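About us

Hello, and thanks for stopping by! We're Ellier, a small firm that helps other small firms buy robots without frightening their bank manager. I started it after signing off a machine that cost twice what I'd put in the budget, mostly because I'd priced the arm and forgotten the bench, the guarding, the cables, the spare fingers and the fortnight of fiddling (ouch). I still have that spreadsheet and I'm happy to show it to anyone.

We've now written 49 buying plans, from a packing line at Furmont to a tasting room for Tanguy. Most start with a chat over the phone and a list of the jobs you'd like off your hands. Then I go through what you'd need in year one, what can wait, and whether you should hire before you buy. We don't sell equipment and we take no commission, so if a trolley and a better shelf would do the trick, I'll say so!

Lately I've been up to my ears in two-armed benches for coffee work, papers and drippers and all. My rule there is to keep £2000 back for bits and bobs, and to book the electrician before you order anything. New plans are open again from February.

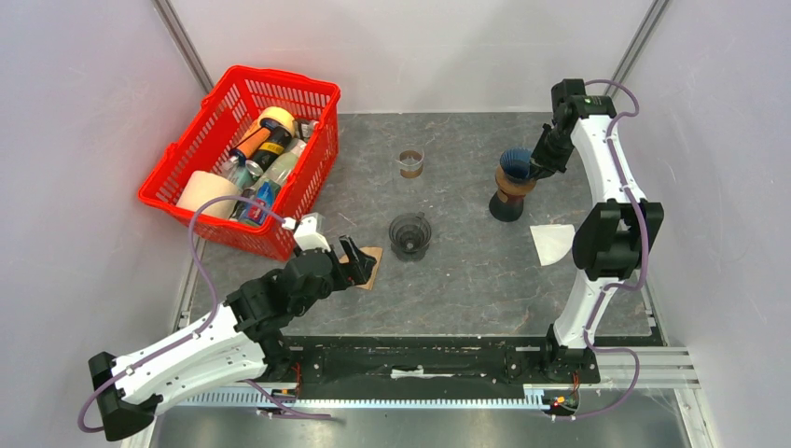 Comments

Disavness
We kept the £2000 back like you said and had spent it by week three, nearly all on cables and brackets. Would you put more aside for two arms than for one?

Ellier
Yes, I would, and I'd put it on its own line so it doesn't get nibbled. Drop me an email and I'll send the sheet over.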